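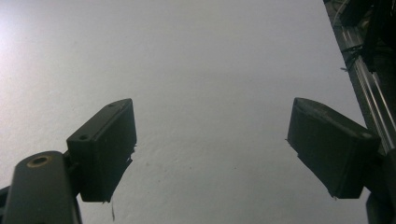

Photo: Evander MacLeish / Lusholm

lusholm_ev: We trained on 293 demos with hand-held grippers. The lamp task is still weak on the robot.

dizon: I think 300 more will not help. Your lighting is the problem.

lusholm_ev: I disagree. With 19 demos it was much worse.
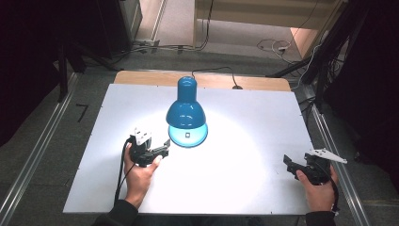

Why use two hand-held grippers to record the demos?
The policy learns both hands together, so both must be recorded at the same time.

dizon: Fine, but please test it with the room lights off on Sunday.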